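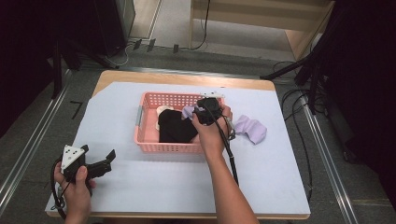 A pink basket and a pair of lavender socks.

Fletell 4 review: a tidy notes app with slow search

Mon 18 November

Fletell 4 is the first major release of the Nernier note-taking app since March. It runs on Android phones and tablets, and the update adds offline folders, a new editor and a widget that can be resized.

We tested it on a mid-range phone with a library of 500 notes. The app took up 131 MB after installation, before any attachments were added. Opening a plain text note was immediate. Search was less impressive: a single-word query took about 9 seconds on the first run, although later queries were much quicker. The index appears to be rebuilt each time the app is closed fully.

The editor handles headings, tables and checklists. Pasted text keeps its links but loses its indents, a fault carried over from the previous version. Dark mode follows the system setting and cannot be scheduled separately.

Sync works through Pons accounts only. Conflicting edits are saved as two copies — safe, but tedious to merge by hand. Export to PDF is included in the free tier.

Users with small libraries can update without concern. Those with larger ones should wait for a fix to the index.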